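To: equipment-planning list
Subject: Re: Spending order for the two-hand setup at Wevbridge

I've gone through the numbers again and have a proposal at the bottom. Quoting the earlier message in full because a couple of people joined the list after it went out.

> The Wevbridge site has asked for a second pair of five-finger
> hands before the end of December. Their argument is that when
> one hand is down the whole station stops, and they lost 6
> working days that way over the last quarter.
>
> Before I put this on the budget sheet I would like to know:
> are we short of hands, or are we short of parts for the hands
> we own? The quote from Suvarna covers complete units only. I
> don't have a price for thumb assemblies or palm pads on their
> own, and I don't know if the wrist camera comes with the hand
> or has to be ordered apart from it.
>
> Also, could somebody check the 90 day lead time? It looks long
> to me.

On the lead time: 90 days is right for complete hands. Spare thumbs and pads ship from stock at the Drendness warehouse and normally get to us within the week.

On the camera: it is a separate line. The Suvarna quote leaves it out, and so did our first budget sheet. The mount is included with the hand, the camera and its cable are not. I have added both.

On hands or parts: parts, mostly. I read the downtime log for the quarter. Four of the 6 days were spent waiting for a thumb assembly, one went to a worn palm pad, and one was a wrist cable that would have stopped us no matter how many hands were on the shelf.

My notes on what to stock, in the order I would buy:

1. Thumb assemblies. The thumb is the biggest single piece on the hand and it takes most of the load when the hand closes. The base segment is the part to look at during the weekly check. In the wrist view you can see the curved seam where it meets the rest of the thumb, the open cavity at the bottom with bits of bright metal inside, and the bracket that ties it to the hand. Buy 2 per station. 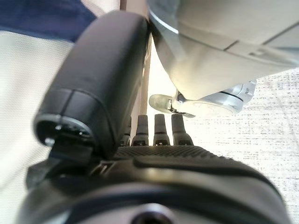
2. Palm pads. These are the cheapest item on the list and they should be treated as consumables. The ridged surface is what gives the grip, and the pad gets swapped when the ridges go smooth. The price is 292 a set from Suvarna, with no discount until we order more than we could use in a year. One set per hand now, then one more in the spring.

3. Fingers. We have not lost a day to a finger yet. Edora sells them singly and will hold stock for us if we sign the service agreement. I would leave this at zero and look at it again next quarter.

4. Wrist cameras and cables. One spare of each for the site. The camera sits close behind the palm, so the hand takes up a good half of the picture at all times. Whoever writes the purchase request should ask for the same lens we have now. A narrower lens was offered to us at a lower price, and with that one the thumb would block most of the working area. The present lens gives us the tips of the fingers, the whole pad, and enough of the surface beyond to work with. Fast moves still blur, and a better camera would help there, but I don't think it belongs in this budget.

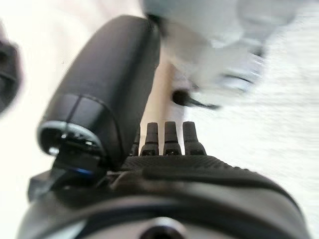
Edora

(Posting from the shared account, the planning one is still locked.)

What I would put on the sheet for this round: the thumbs, the pads, one camera, one cable. Leave the second pair of hands as a request for next year, with a note that we will review it after one full quarter with spares on the shelf. If the station still loses more than 2 days in that quarter for anything a complete hand would have solved, the case is made and I'll support it.

Two things I still need from Wevbridge. First, confirm which revision of the bracket is fitted, since the new thumbs come with the later one. Second, tell me who has the tool for the wrist fastener. We bought one with the original order and I can't find it on the inventory. If it is gone, add it to the request.

Corrections to the numbers can come to the list. I'd like to send the sheet in before the December cutoff.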